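Ticket 501 - Durkholm bench, sticks / bagging
Opened 2/12/26 by Moataz Tahiri
Status: open, waiting on Hegazy

Sticks from the new Hegazy pack won't go in the clear bags without snagging. Bag bunches up, slides on the white sheet, then the end of the stick goes thru the side. 13 bags torn out of a pack of 50. Old pack was fine, same bags.

Tried so far:
- bag flat, opening toward the front edge. Slides.
- bag opened up by hand first, then stick. Better but slow, and it wrinkles right back up
- bin moved to back left, out of the way. Keep it there pls
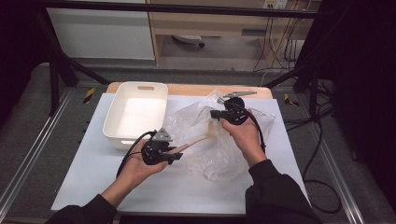 Checked stick ends after that. 3 from the new pack have a rough corner on one end, you can feel it with a thumbnail. Other end ok. So turned them round, smooth end in first, and no tears on the next few. Not enough to call it fixed.

Still dont like the sheet. Too slick for these bags. Leto has the same sheet on their bench and they tape the bag down at one corner, might try it. Anyone know which tape? Not the stuff that leaves gunk.

Update: Brarkar says bags are the same batch as January, so not the bags. Asked Hegazy about the sticks, no answer yet.

To do
- sort rough ones out before they go in the bin
- try tape on one corner
- new bags, we're low

Leave open. MT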